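Ticket 663 – Giketano label printer, second floor
Status: open again

Labels come out blank after every 54th print. Power cycling buys another 54. I have now power cycled it often enough to be on first-name terms with the switch.

Tried so far: new roll, new ribbon, driver from the Urko site, older driver from the Urko site. Wiltel support asked whether the printer was plugged in. It was. Until the labels behave, crates are being marked up by hand, in pink. 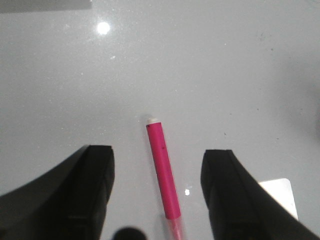
Ettore Bellini replied that he'd had the same fault on the Greco site and that it was the spool limit, which had gone back to its default after an update – set it to 3000, restart the spooler, leave the printer alone.

Set to 3000 and restarted at 14:20. 60 labels printed, all with writing on them. Leaving this open until tomorrow, as I have closed it twice before and it noticed.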